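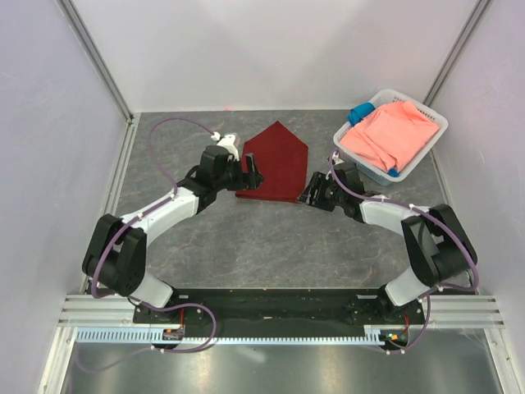 Reply from Claltstead came in overnight: they think the blistering on the test tiles is the slip, and they'd sieve it again before touching the firing schedule. Their reasoning is that our glaze pools in the same spots each time, near the foot, and a schedule fault would show all over the tile. They also asked whether we'd changed clay bodies since spring. We haven't.

November, morning

Sieved what was left of the white slip twice through the fine mesh. A fair bit of grit stayed behind the first time and hardly any the second. Didn't weigh it, should have. The bucket had been standing with its lid half off, so it had thickened, and I let it down with water until it ran off the spoon the way the old batch did. That's a poor measure and I know it. Next time use the hydrometer, which is in the drawer under the scales.

Made up a fresh glaze batch as well, 400 g dry, same recipe as the card except for the feldspar. The old sack ran out and I've opened the one from Hikik. It feels finer between the fingers. Written HIKIK on the jar lid so the two don't get mixed up.

Tiles laid out:
Old slip, old glaze
Sieved slip, old glaze
Sieved slip, new glaze
No slip, new glaze

All dipped, none brushed. Count of three in the bucket, shake, foot wiped with the yellow sponge. The no-slip tiles took the glaze noticeably thicker, so read those with care.

11.40

Small kiln loaded, tiles on the middle shelf, cones on the same shelf towards the door. The bottom shelf has a chip out of the front edge and I've turned it round. Kiln wash is flaking on it too — needs scraping back before anyone puts good work on it.

Left the Flirkex controller on the usual program. Peak is set at 1077. I thought about adding a soak but decided to leave the schedule alone for this one, as Claltstead suggested, or we'll have changed two things and learnt nothing from either.

15.15

Controller showing 711 and climbing. Vent bung in. Slight smell earlier, gone now. The display dropped out for a moment and came back with the right reading. It did this last month as well. I suspect the plug at the back, which is loose enough to wobble. Wants looking at when the kiln is cold and switched off at the wall.

While waiting, went back through the spring pages. The first blisters are noted on the Gebremichael bowls, the wide ones, and the entry says "slip a bit lumpy, used anyway". So that's one mark in favour of the sieve. The trouble is that the same page says the bowls were glazed the day they came out of the drying cupboard, and ours weren't.

To do
Order cones, down to the last box
New lid for the slip bucket
Scrape bottom shelf
Copy the recipe card, the corner with the whiting figure has nearly worn off
Answer Claltstead once the tiles are out

Don't open before it reads under 100, please. Somebody cracked the lid early on the last load and two of the dark glazes crazed.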